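**Table Setup Assistant (part-time, fixed term)**
Brustgate Play Materials Library, Enevthorpe

The Library seeks three assistants to prepare and reset its play kitchen tables. The collection holds 1428 pieces, of which 326 are toy foods and tableware. Appointments run through the end of May.

Duties include:

- setting out bowls, plates and toy foods on a white tabletop before each session
- returning every piece to its storage bin afterward
- recording worn or missing pieces in the Grakura inventory system
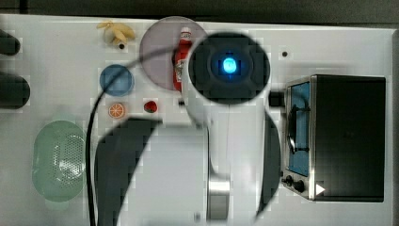
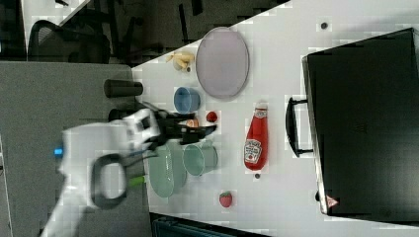 *Toy bananas, a ketchup bottle and tableware on the white tabletop, both views.*

Applicants should be comfortable standing for long periods and handling small objects with care. Previous work in a library, nursery or store is welcome – it is not required. Training is provided during the first week and is paid at the full rate.

Assistants work nearly 7 hours per week, in shifts agreed upon in advance. The position is based in the Subramaniam Room on the ground floor, with step-free access from the street.

To apply, submit a resume and a one-page letter to the Brustgate personnel office. Applications must be received by 7/3/25. Late or incomplete applications will not be considered.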